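Small Storage at Ravstead: Sorting and Housing the Button Collection

Gallery

The Ravstead Textile Study Room holds a working collection of buttons, beads and fastenings, used by students, costume makers and members of the public. This page introduces the containers and methods adopted for the rehousing of the collection, which opened for use on 7th June. 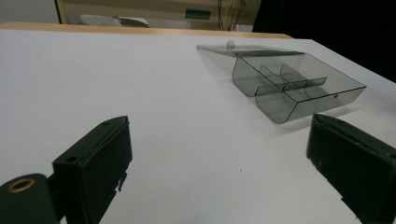 The divided box

Transparent smoky grey plastic, with a lid that opens out flat on the table. A long clear divider runs through the middle and shorter curved ones cross it, giving rounded compartments suited to small items that must be picked out with the fingertips.

About the collection

The collection came to the Study Room in two parts. The Leitner gift consists of 525 buttons on their original cards, together with a handwritten stock book. The Grornow deposit is larger, at almost 2000 pieces, and arrived in paper envelopes and biscuit tins. Rehousing was planned by Nazmiye Gezer, Collections Officer, and carried out with the assistance of Arūnas Dzene.

Carded buttons remain on their cards and are kept flat in drawers. Uncarded pieces are placed in divided boxes, of which 57 are now in use. Each box is given a number that corresponds to an entry in the printed catalogue – the catalogue is kept at the enquiry desk and may be consulted without an appointment.

How the boxes are arranged

Pieces are sorted first by material and then by size. Colour was considered as a further category, but was set aside after a trial with the Grornow glass buttons, many of which change appearance considerably under different lighting. Metal fastenings are stored separately from casein and horn.

Matching sets stay together in one compartment, even where this leaves space unused. Single buttons of a similar kind may share a compartment. Very large coat buttons and buckles are housed in shallow trays in the lower cabinet.

Using the collection

Visitors may have up to three boxes at a table at one time. Boxes are to be opened on the table, with the lid fully back, and should not be carried while open. Pieces should be returned to the compartment from which they were taken. Any item found out of place should be handed to staff – please do not attempt to re-sort it.

Pencils only are permitted at the tables. Personal photography is welcome for study purposes, and a grey card and scale are available on request.

Further additions

Photographs of the Leitner cards will be added to this gallery in July. Enquiries concerning loans or group visits should be addressed to Nuria Miranda at the Ravstead enquiry desk.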